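What Happens to a Glued Spine After 60 Openings

The paperback binding most readers own today holds together with a strip of hot-melt adhesive less than a millimeter thick. The pages are stacked, the spine edge is milled rough, and the glue is rolled on and clamped to the cover. The line at Ellcombe turns out 110 copies a minute this way. Whether those copies survive a decade depends on two things: the adhesive and the direction of the paper grain.

Standard hot-melt is cheap and sets in seconds. It also stiffens with age, and a stiff spine cracks when forced flat. Polyurethane reactive adhesive, known in the trade as PUR, goes on thinner and cures over a day or so by drawing moisture from the air. It stays flexible in cold rooms, and the pages take more force to pull out. The drawback is scheduling. Books that have not finished curing cannot be tested for strength, so faults show up late.

Grain matters just as much. Paper fibers line up in the direction the web traveled through the mill, and a sheet bends easily along that line. When the grain runs parallel to the spine, pages drape open. When it runs across, they stand up like card and work against the glue each time the book is opened. Printers turn the grain the wrong way to fit more pages on a sheet – a small saving per copy.

Parisi, a bindery that still sews its sections, keeps a 1792 sermon collection on a shelf by the office door. The thread is original and the book opens flat. Sewing costs more, and few publishers ask for it outside reference work.

Storage does the rest. Steady humidity protects both glue and paper, while tight plastic left on for years can trap damp against the cover. Garnimora advises its warehouse customers to keep stock upright and away from outside walls. 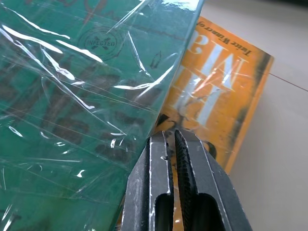
Nkechi Jibrin writes that the section on grain matches her own shelves, where the cross-grain novels lost pages first, but that PUR gets too much credit. She has had 2 PUR-bound manuals fail at the hinge, with the glue intact and the cover stock torn beside it. A stronger spine, in her view, only moves the stress to the next weakest part, and cover weight should have been covered too.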